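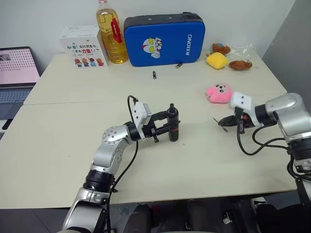

Bench 2 at Illden. Left gripper on the bottle, right one with the hand tool.

Sastow returns bench – notes and data card

Last edit July 25, 2019, Edem Tsikata. Rough, will tidy in August.

What this is
Logs and head camera recordings from the two-arm bench in the returns room at Illden. Mixed household goods – boxes, bottles, soft toys, whatever came back that shift. 117 sessions, one folder each. Plus the shift notes, which people skip and shouldn't.

Why we have it
Returns used to be all hand work. Pick up, look, stand it up, put it down, next. Sore wrists, lots of turnover. Sarpong wanted the dull half of that moved to the arms. The sorting calls stay with people – damaged, resell, bin. That was the deal with the floor and it's still the deal.

What changed for the crew
- Akua Ansah and Dela Mahama run the bench now, both off the old packing line. 30 hours training each, paid.
- Less lifting. More standing and watching, which is tiring in its own way. Stools are on order.
- Pace is set by the arm, not by the belt. Mixed feelings. Some like it, Dela says it makes the afternoon drag.
- Session logs do not go to HR and are not used for ratings. Put in writing after Aba Ackah asked, good thing she did.

Folder layout
sessions/ – video, joint logs, gripper state
notes/ – shift notes as typed, spelling left alone
cokard/ – export from the Cokard stock system, item codes only
skip.txt – sessions to leave out, 31 of them, mostly time sync trouble

Known problems
Soft toys are labeled "plush" and nothing finer. Don't train a toy type classifer on it.
Clear plastic bags get missed by the labeler a lot.
Printed boxes – text is not transcribed, any language.
Cables sometimes hang across the table top in view. Not masked.
Left and right arm names were swapped in the early logs. Fixed in the joint files, NOT in the notes. Check before you quote one.

Use
Internal plus partner sites. Ask first if you want the notes, they're peoples own words and a couple are blunt. Names get stripped before anything leaves the building.

Contact
Ladi Nwosu for access, Edem for broken files.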